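I got more mail about last month's rant on scorecards than anything I've written since I started this newsletter, so thank you (and to the three of you who called me names, thanks for reading to the end!). This time I want to talk about weight, and about what happened with the Serkance card.

If you missed it, Farzad Kordestani came in over the limit on his first try, sat in a sauna suit for an hour, and then made it with his eyes sunk back in his head. Everybody clapped. I didn't feel like clapping. The guy could hardly hold his arms up for the flex photo, and the next night he was fighting 12 rounds against Rüdiger Stöcker, who hits like a truck and had made weight with no trouble at all.
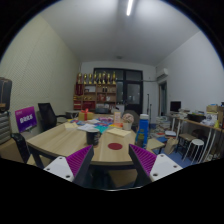 So why don't commissions just move the weigh-in to fight day?

Some have tried it, and the worry is always the same: fighters will still cut, only now they'll have a few hours to get fluid back in them when they used to have a whole day. I get that. I still think a second check on the morning of the fight, with a cap on how much you can put back on, would stop the worst of it.

Wolfram Fuchs trains kids at the Steltness gym and he won't let anyone under 21 cut more than a couple of pounds. He told me he's lost fighters over it, good ones, who went across town to somebody who'd sweat them down two divisions. I asked if he regretted it and he just went back to taping hands.

The fans are part of this too, me included. We love a big guy in a small division. We call him a monster, we buy the pay-per-view, and then we act shocked when he's got nothing left in the ninth.

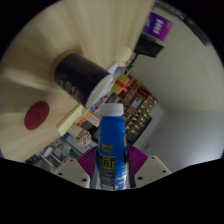

STELTNESS, May

We had 1,732 people in the hall for the spring show, which is a lot for a building with one working concession stand. Henrike Voß boxed beautifully off the back foot and took every round on my card. Rosemarie Schwerdtfeger wants the rematch at a catchweight, and for once I'm fine with that, as long as they both come in healthy. Send me your scores for that one and I'll print the strangest.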